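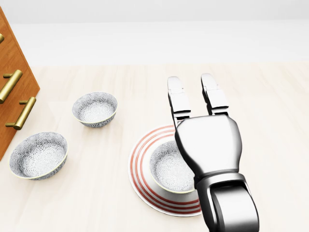 Kinow is a task planner for simulated robot arms, written by Houda Helmy and Viera Vrabec and maintained as part of the Mitura toolkit. It takes a goal written as a short list of relations between objects and returns a sequence of grasps and placements. Its standard kitchen test uses three bowls of one pattern, a plate with red rings and a wooden cabinet with brass handles. Because the bowls match, the planner cannot tell them apart by appearance and must refer to each by its position, such as "the bowl on the plate" or "the bowl in front of the cabinet."

Planning

The planner builds a graph of the objects and updates it after every action. Candidate grasps are scored for reach and for clearance from nearby objects. A search stops after 256 expanded nodes, and if no plan has been found by then the goal is returned as unsolved. Early versions had no limit.

Control

Plans are passed to Hurkasex, a separate controller that runs at 200 Hz. It reports back when a grasp fails, and Kinow then plans again from the current state.

Testing

The kitchen set holds 251 starting layouts. Each is run with a time limit of 30 seconds. A second set, Nyaga, covers drawers and was added in March.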